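Weekend Assistant for Small Language School (part-time)

Trulluven is a small evening school in Bikivbridge. We teach the local language to adults who have moved here for work or for family. At the moment we have 62 students in eight groups. From May we look for one assistant for the weekend classes.

Your work will be to welcome the students, prepare the copies, and sit with beginners who need to practice speaking. You do not need a teaching diploma. Patience is more important for us – many of our students come after a long week.

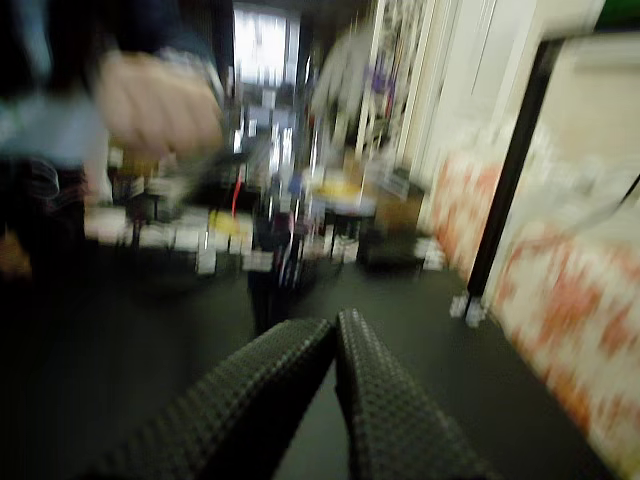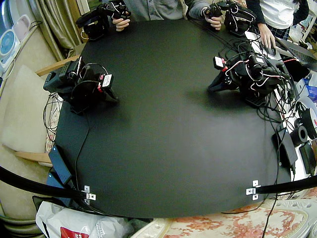
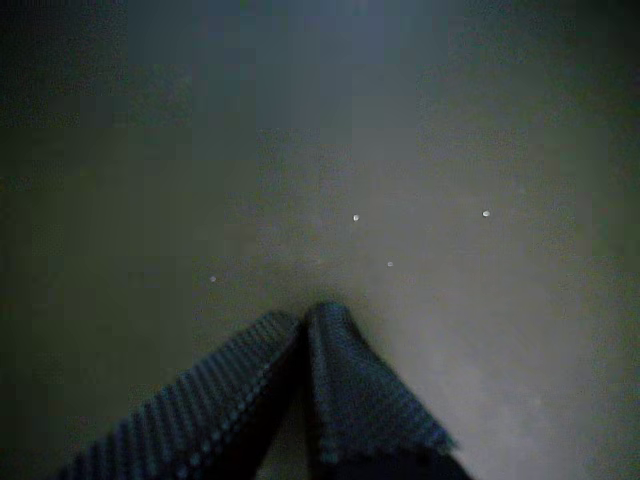 We offer 8 paid hours each weekend and a free place in one of our own courses. The bus from Steyn stops near our door. Please write us one page about yourself, in simple words, and tell us which languages you speak. Send it before the end of March. We answer every letter, but it can take us some days.

Posted March 13, 2018
25 shares | 3 comments

Comments

Is it possible to apply if I live in Dostel and can come only every second weekend?

I was student there two winters ago. Good people, and the beginners group is very friendly.

Do you pay also for the preparation time? The text does not say it.

Contact | © Trulluven Language School | Back to top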